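**Ticket 1907: engine alarm and loss of revs, Falgate 30 hire cruiser**

Status: closed
Raised by: Itcombe Marina, service desk
Handled by: Ona Lill, Beddoe Marine Support

**Fault as reported**

The hirer reported that the port engine dropped to idle speed when the throttle was moved past half. An alarm sounded for five seconds and then stopped. The starboard engine was not affected. The boat returned to its berth on one engine.

**First response**

Itcombe was asked to confirm the following before any parts were ordered:

- engine hours since the last service
- the fault code held by the port control unit
- the condition of the fuel filter and water separator

The yard replied the same afternoon. The control unit held code 19, low fuel pressure. The last service was carried out in September and the filter had not been changed since then. A small amount of water was drained from the separator.
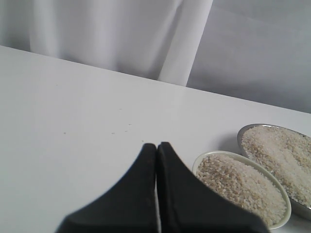
The yard was advised to replace the filter, bleed the line and clear the code. The engine was then to be run alongside for 30 minutes under light load, with the mooring lines doubled.

**Second report**

The code returned after 7 minutes. Fuel pressure was normal at idle and fell as the revs rose. The yard suggested a failed lift pump and requested a replacement under warranty. The request was held until the tank pick-up and vent had been inspected, as set out in the Ostel warranty terms.

**Finding**

The vent hose for the port tank had been trapped behind a locker panel and was almost flat. With the filler cap loosened, pressure held steady through the full rev range. The hose was replaced and re-routed with two new clips. The lift pump was not at fault and the warranty request was withdrawn.

**Outstanding**

Itcombe is to check the same hose on its other Falgate boats and enter the result in each service book. Labour for the hose repair is to be invoiced to Beddoe under this ticket number. Photographs of the old hose should be kept until the invoice has been settled.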